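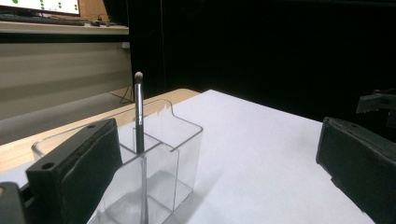
How to Wash Makeup Brushes

Wash face brushes once a week. I do mine on Saturday so they have all night to dry.

Wet the bristles under lukewarm water with the head pointing down. Keep water out of the metal part — it loosens the glue. Put a drop of baby shampoo in your palm and swirl the brush until the suds turn gray.
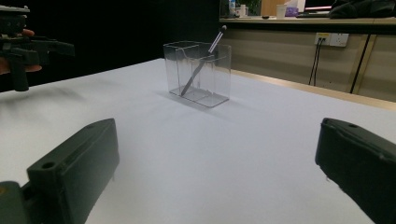
Rinse and repeat until the water runs clear. Foundation brushes usually need a second round. Squeeze gently with a clean towel and push the head back into shape with your fingers.

Lay the brushes flat, with the heads hanging over the edge of a counter. Small ones are dry by 11 the next morning — big powder brushes can take longer.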